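O que muda para quem separa: relatório do nosso projeto na Weranex

Escolhi a Weranex porque fica a dois autocarros de casa e porque queria ver com os meus olhos uma coisa de que se fala muito nas aulas: o que acontece às pessoas quando a triagem de artigos pequenos começa a passar para as máquinas. Passei lá uma tarde por semana desde dezembro, quase sempre com o Dionysis Drakos, e enchi dois cadernos (a letra é horrível, peço desculpa ao professor).

O trabalho é este: chegam artigos misturados e alguém tem de os pegar, um a um, e pô-los no sítio certo. Parece simples, mas experimentem! Um pacote mole não se agarra como uma caixa de cartão, e o tecido foge sempre para onde não queremos. Agora parte do turno é passada com pinças na mão, a mostrar os gestos que depois servem para treinar o sistema, o Birkenis. Há 3,188 gestos registados até agora e, desses, 872 foram postos de lado na revisão. A revisão também é feita pelo pessoal, o que me surpreendeu.
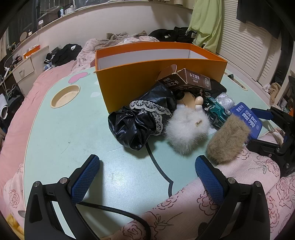 Apostolos Balaskas acha que o pior foi o ritmo: à mão despachava-se sem pensar, e com a pinça teve de reaprender a pegar em tudo, até numa coisa felpuda que não pesa nada. Também disse que gosta mais de ensinar do que de repetir – mas quer saber se isso vai aparecer no salário.

Essa pergunta voltou em quase todas as conversas. Falei com 20 pessoas, e a maior parte não tem medo da máquina em si, tem medo de não saber o que vem a seguir. Ninguém lhes explicou se, acabada a fase de treino, ficam na revisão ou se mudam para o armazém de Cuevas. Eu também perguntei e fiquei na mesma.

Do que vi, acho que deviam pagar a formação como formação e dizer as datas cedo. Falta-me ainda comparar com a Busturmont, onde só consegui uma visita curta – fica para a segunda parte.

Comentários

Dionysis Drakos: Boa! Só faltou falares das dores no pulso ao fim do turno, olha que é importante.

Leitora de Cuevas: Trabalho cá no armazém e também não nos disseram nada. Quando sai a segunda parte?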